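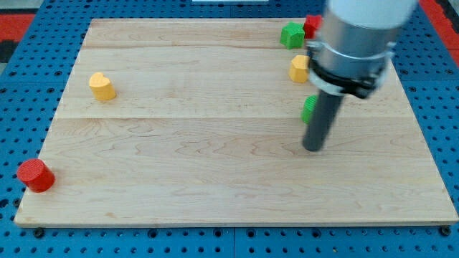 The maple board in my workshop, with a few of the Kinduvis shape blocks on it.

Maple Play Board – Vullham workshop

I started making these boards after getting fed up with blocks sliding about on my bench (it's a blue one, full of holes, and small things never sit quite right on it). I wanted something flat and pale that I could put down, use, and lean against the wall afterwards. So I glued up a few planks of maple, sanded them for far too long, and I've been making them ever since!

Each board is built from several planks, so you'll see a faint seam or two running across it. I leave the small knots in and I try to pick pieces with a bit of wavy grain. If you'd like a plainer one, pop a note on your order and I'll have a rummage. Colour is cream to light tan, and it will go a little more golden over the years.

Size: 600 mm on the long side
Wood: solid maple
Finish: two thin coats of Trondov oil, rubbed in by hand
Price: £47, blocks sold separately

The blocks are the Kinduvis ones and I'm very fond of them. There's a chunky red cylinder with a ribbed top, a yellow heart that stands up on its point end, a green pentagon, a yellow hexagon, and more besides. The bright colours look lovely on the pale wood – my favourite is the heart. They're small, so please keep them away from little ones who still put everything in their mouths.

To clean the board, wipe it with a damp cloth and dry it straight away. Don't soak it and don't stand it next to a radiator. A dab of oil each April keeps mine happy.

Boards go out in a flat box by Ngata couriers, usually within a week of ordering. Collection from Vullham is free, mornings only.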